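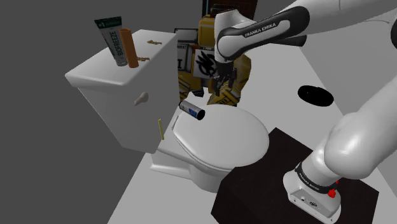
Betby Row Short-Stay Units
Bathroom and Utility Closet Walk-Through, with Comments
Unit: 14
Work order: 2837
Date: Monday, April 13, 2020
Result: Pass, with grumbling

Mark each line OK, FIX or N/A. Comments are optional on the form and, as the office knows by now, unavoidable with this inspector.

TOILET

Tank lid sits flat and isn't cracked: OK
Toilet doesn't rock when sat on: OK
Comment: Tested in person. The form doesn't say how else to do it.

Shutoff valve turns by hand: FIX
Comment: It turns, but only for someone who has been lifting weights. The next guest may not have. Please free it up before it's needed at two in the morning with water coming under the door.

Fill valve stops within two minutes: OK
Comment: This is the Virnus valve put in last August to replace the one that sang.

Dye test, 10 minutes, no color in bowl: OK
Seat bolts tight: FIX
Comment: Left one loose again. It was tightened at the last two inspections. I suspect the bolt is the wrong size and we have all been too polite to say so.

SINK AND TUB

Hot on the left, cold on the right: OK
Comment: Don't laugh. See the write-up for the unit upstairs.

Water at tap no hotter than 120 degrees: OK
Drain clears without standing water: FIX
Comment: The tub drains, in the sense that glaciers move. Snake it. Do not pour anything down it first, because the person holding the snake will be me.

Non-slip strips in tub: OK
Grab bar holds firm pull: OK
Caulk unbroken along tub edge: FIX
Comment: There's a gap at the back corner. Someone has pressed a bit of chewing gum into it. The gum is holding up better than our caulk, but it isn't on the approved materials list.

ELECTRICAL

Outlet near sink trips and resets: OK
Fan runs and moves air: OK
Comment: Held a square of toilet paper against the grille and it stayed put. The Pukby fans are loud but they do work. Guests have written in to confirm the first part.

Light fixture cover in place: OK
Extension cords in bathroom: None
Comment: First time this year. I looked twice.
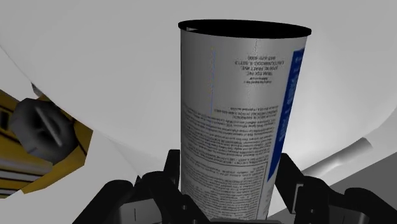 UTILITY CLOSET

Cleaning products in original, labeled containers: FIX
Comment: One spray bottle marked "good stuff." I don't doubt it. Still needs a real label or it goes out.

Bleach and ammonia products on separate shelves: OK
Nothing stored against water heater: FIX
Comment: Mop, bucket, ironing board and a box of holiday lights, all leaning on it like old friends at a bar. Moved them. They'll be back.

Relief valve discharge pipe clear and pointed down: OK
Door closes and latches: OK
Comment: Shen latch, the kind that pinches. Passed it with a sore thumb.

Smoke alarm outside door sounds on test: OK
Alarm replace-by date: N/A
Comment: The sticker says 2034, which is further ahead than I trust a sticker. Somebody wrote that by hand. Look up the date printed on the back of the alarm when the tall ladder is free, and put a proper sticker on.

ITEMS TO CLOSE BEFORE NEXT GUEST

Shutoff valve
Seat bolt — new one, correct size
Tub drain
Caulk at back corner (remove gum)
Spray bottle label

The stuff around the water heater is already moved, so I've left it off. The alarm sticker can wait a week, but write it on the board, where it will at least be looked at.

Keys returned to the lockbox. Box was open when I got there. That belongs on the exterior checklist, so I'll complain about it on that one.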